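How to Write a Letter for a Jailed Activist

By Impi Rantala 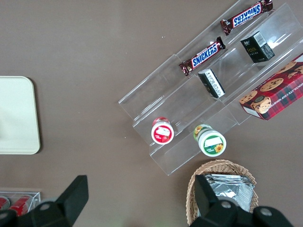
The first letter is always the slowest, so please don't worry if yours takes a whole evening. Mine did! I must have started it 5 times, and I still wasn't sure how to address a justice minister.

Start with the person's name, spelled the way the family spells it, and the date of the arrest if it has been made public. Then say plainly what you want: release, a lawyer, a doctor, a visit from relatives. One request is plenty for one letter (you can always write again in July).

Keep it short and polite, even when you're angry, and I know you will be. Leave out party politics and insults about the country. I try to stay under 20 lines, in ordinary words, and I read the whole thing aloud before I sign it.

Don't mention anybody who hasn't already been named in public. A cousin or a neighbor could be put at risk, and you may never hear of it. If you're unsure, check with the family's lawyer or the group running the appeal.

Sign with your full name and your town, and keep a copy. When a reply comes, even a stiff little form letter, pass it along to the group, who will want to see exactly how it was worded.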